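How to Get Your Folding Crew Ready for Hand-Held Grippers
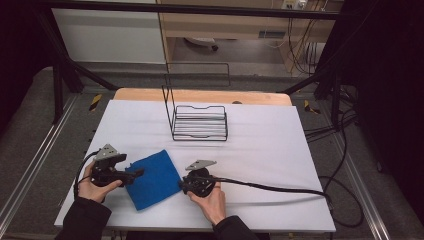
When Clerkcombe told us the towel line was going to be automated, I figured my job was to keep everybody calm until the machines showed up. Wrong! Months before any robot folds a thing, your people have to do the folding for it, with a gripper in each hand, and that part landed on me. So this is how I'd run it if I were starting over tomorrow.

Start with your best folder, but don't expect it to look like it at first. Dorothy Tindall has folded at our plant longer than I've worked there, and her first morning on the grippers made her furious (her word was worse). Your fingers feel the hem of a cloth. Gripper jaws don't. Give each person 2 full shifts of plain practice before you save any of it.

Pick one cloth and one fold. We began with a square cloth, corner to corner, then in half again, and stuck with that until it got boring. Lay it flat, pinch close to the corner, lift a little, carry it over, and let go before you pull back. Letting go late is the big mistake, the whole fold comes along with you!

Check your cables before every run. Get the slack off to the side and down off the board so it can't drag over the cloth. Wenceslao Tapia clears his before he even sits down, and I've started making everyone else do the same.

Now the pay part, please don't skip this. Our folders were on piece rate, and you can't make rate with grippers on. Get hourly pay in writing for those hours before anyone signs up. I didn't, and I spent a very long Thursday fixing it with payroll.

Rotate people too. Wrists get sore in a way regular folding never did to us, so we swap after 143 folds and log it on the whiteboard. We had 1,898 good ones saved by the end of November.

Last thing, tell folks what happens to their job afterward. Ours were told that two of them would move to checking and re-folding the rejects, and the rest wanted to know about themselves, which is fair. If you don't have the answer yet, go get it from your manager and bring it back to the floor the same week.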